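Harna Sewing and Mending Circle
Minutes of the monthly meeting, Tuesday evening

Present: 29 members, plus three visitors who came to see what we do (two of them have already asked about joining, hooray). Efren Samonte in the chair.

The meeting opened at 7:05. Minutes of the last meeting were read and approved with one correction: the thread order came from Karam, not from Kuvovex as written.

1. Money
The balance stands at $1,643 after the thread order and the room rent for December. Efren thanked everyone who brought baked goods for the sale, and the lemon bars got a special mention. It was agreed to keep the monthly fee as it is.

2. Table covers
Long and very lively discussion. The green cover has been on the big table for three sessions now and people love it. Pins show up well against it and it is far easier on the eyes than the old white sheet. The one complaint is that it wrinkles when anybody pulls a heavy piece across. Suggestions were clips under the edge, a drawstring hem, or a rubbery underlay like the ones sold for rugs. Motion to try the drawstring first, carried with two against. Marking the hem will be done at the next work night, and anyone with a long ruler is asked to bring it.

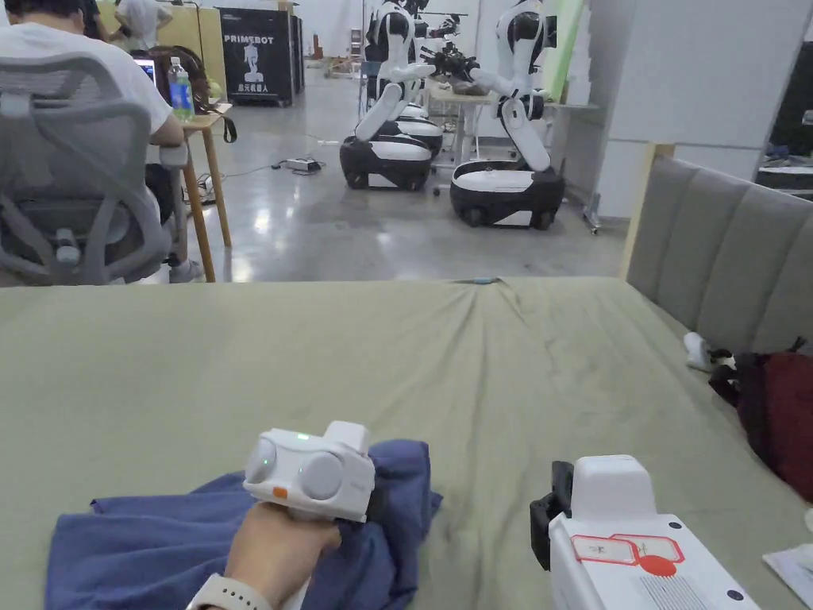
We then moved on to folding. Efren would like dark cloth folded and put back on the shelf at the end of the night, navy especially, as it picks up every bit of lint in the building. A lint roller will be kept in the button drawer. There was a happy detour about whether navy thread can ever really match navy fabric, and at least four people offered to bring samples. The chair let this run for ten minutes and then called us back to the agenda.

3. Bags and coats
Bags are to go on the hooks by the door or under the chairs, so the big table stays clear for cutting. Water bottles are welcome at the small desks with the lids on.

4. Chairs
Members who have tried the mesh office chair at the small desk report that it is wonderful for long hand sewing. Can we get more? Efren will ask at Clindutel, where a friend says they are clearing out an office. Up to $35 per chair was approved, four chairs at most.

5. Mending day
The spring mending day is on again! Last year we took in roughly twice what we expected, mostly zippers and jeans knees, and people were still lining up at closing time. This year there will be a separate table for buttons and small jobs, and a sign-in sheet so that no sweater goes home with the wrong family. Kuvovex has offered a box of mixed zippers and we gladly accept. Sign-up list is on the door – mornings are filling fast, afternoons still need hands.

6. Other business
Request for a beginners' hour before the regular session. Warmly supported. To be tried twice and then talked over.
The big iron is spitting again. Please use the small one.
Lost: one pair of embroidery scissors, stork handles.

Meeting closed at 8:40, followed by coffee and the last of the lemon bars. Next meeting same time, same room.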